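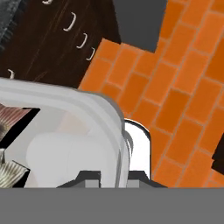 Ekus Tidy, by Clulska
Simulation and practice pack for pick-up chores
Price: $88 per seat, per month

I'll start with the question I get in nearly every email, which is can this thing clean my house yet. No. Sorry! It can do bits of it, and some of those bits have gotten pretty good, and I'd rather you knew which ones before you spend the 88 bucks.

Ekus Tidy is a set of rendered rooms for a two-finger gripper, plus the scoring tools that go with them. You load a room, you give the arm a chore, and you watch what it does. There are cabinets with curved white handles, there's a big white bin with a stepped rim and things inside it, there's an orange brick-pattern floor that I picked mostly for being loud (if your vision model can cope with that floor it'll cope with my aunt's kitchen). I built most of the rooms on my own time before Clulska took the pack on, so if you hate the colors, write to me.

What's in the pack
21 rooms, kitchens and utility rooms mainly, plus a shop floor called Plustthorpe
2,000 starting layouts, so the same bin doesn't sit in the same spot every time
Wrist view and overhead view
Chore scripts for bin emptying, drawer opening, floor pick-up and sorting
A scoring sheet you can edit

So what can machines do?

Taking something hard and chunky out of a bin is close to solved, as far as I'm concerned. My own baseline policy gets 88 out of 100 on the easy layouts. Soft stuff is another story. A pillow or a rolled-up towel squashes when the fingers close, and then the arm thinks it has a good grip on something that's already sliding out. I've watched it carry nothing across a room with total confidence more times than I care to say.

Handles are in the middle. A small curved handle is fine when you come at it straight. Come at it at an angle, with a bin parked in front of the cabinet, and the fingers will bump the rim first about as often as they find the handle. People do that reach without thinking, and we lean, and we shove the bin with a knee. An arm on a fixed base can't shove anything with a knee.

Shiny white things next to other white things are still a pain too. There's not much edge for the camera to go on. Try the "pale on pale" layouts in the Calimlim kitchen if you want to be humbled before lunch.

The Plustthorpe shop floor goes better, by the way. Parts are stiff, bins stay where you put them, and no one leaves a sock in there. If your work is sorting hard parts from one bin to another, I'd say go ahead and plan around it now. If you're hoping to hand over the laundry, hang on to your laundry basket.

What it won't do
No cloth simulation good enough for folding. Soft items squash and roll, and that's it for now. No liquids. No stairs. And a good score in a rendered room is only a good score in a rendered room, so please test on your real arm before you promise anything to your boss.

Coming in July
Drawers that stick, and a second gripper shape with longer fingers. Both are free if you already have a seat.

Returns
Cancel any time before your next billing date and you keep the layouts you've already downloaded.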